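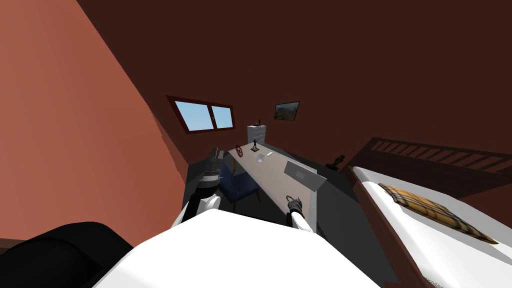 Do I need to pay for force sensors in the grippers of a home-built two-arm robot?

Probably not for the first year. Most jobs people claim need them come down to soft fingertips and a slow close. Glue 3 mm silicone pads on the fingers, cap the motor current in software and try it on an egg carton before you try it on a laptop.

I'd be just as wary of simulation scores. Abundio Valdovinos ran 500 grasps in a simulated bedroom and missed 22 – lovely, but his cables weighed nothing in there and his desk never wobbled. Use the sim to check reach and to catch an elbow heading for a sloped ceiling. Then bolt the base down and start over with your own numbers.

Tie the wrist cable with slack at full bend. Zip ties go on last. The Erkent kit manual has this backwards.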